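老粉们久等了,Halia 终于要开新一轮巡演了!我昨晚刷手机的时候看到消息,差点从沙发上弹起来。自从上一张专辑《Lostov》出来,我上下班路上循环了快一整个春天,连楼下早餐店老板都会哼第二首的副歌了(真的是我外放的错)。

先把已经定下来的说清楚:巡演六月开始,第一站放在 Toledo,一共18场,大部分是小场馆。首站那个场地我去过一次,是老仓库改的,站票最多装500人,后排也能看清台上的人换吉他。对我这种个子不高的观众来说太友好了。票价目前只公布了首站,早鸟票132元,每人限购2张,早上十点开抢。我已经定好闹钟,也拜托了同事帮忙一起点,抢不到的话大家就当没看过这篇吧。

主唱 Evie Haworth 在乐队的邮件通讯里写了一小段话,说这次想把《Lostov》从头到尾完整演一遍,曲序不动,中间不聊天,演完再回来唱老歌。我挺喜欢这个安排的!上次巡演她每首歌中间都要讲五分钟故事,讲她外婆的缝纫机,讲她在渡轮上弄丢的鞋,好听是好听,可末班车不等人啊。鼓手据说换了新的军鼓,键盘那边还会加一位临时成员,名字暂时没说。群里已经猜了一晚上,猜谁的都有,我就不跟着瞎传了。

暖场是 Kunex,一个只有两个人的电子组合,现场比录音室版本凶很多。之前没听过的朋友可以先从他们那张迷你专辑听起,第三首的低音进来那一下,戴耳机的请先把音量调小。听说他们这次会带一首没发表过的新歌,长度超过九分钟,我有点期待,也有点担心自己的腰。

周边方面,目前确认有黑胶、T恤和一款帆布袋。T恤尺码偏大,上回我买了中号,现在拿来当睡衣穿。黑胶是重新压的,封套换了颜色,首站现场就能买到。其他城市的开票时间还没出来,乐队说会一站一站放,我看到了就更新在评论区。有打算去首站的朋友留个言,散场以后可以一起去吃碗面。
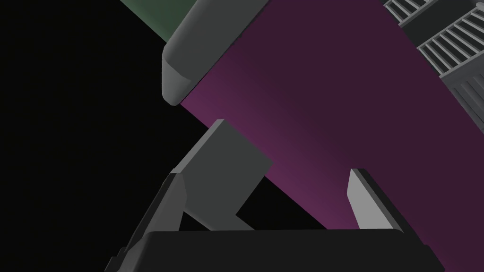
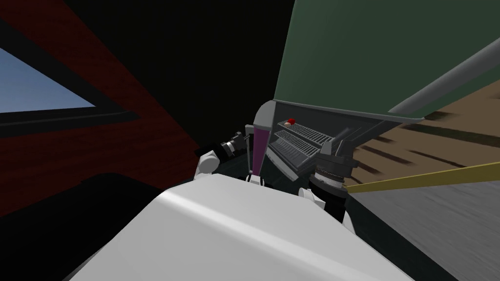
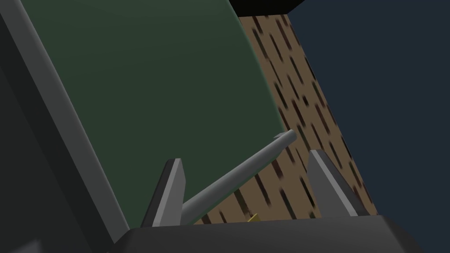

配图均为电脑渲染画面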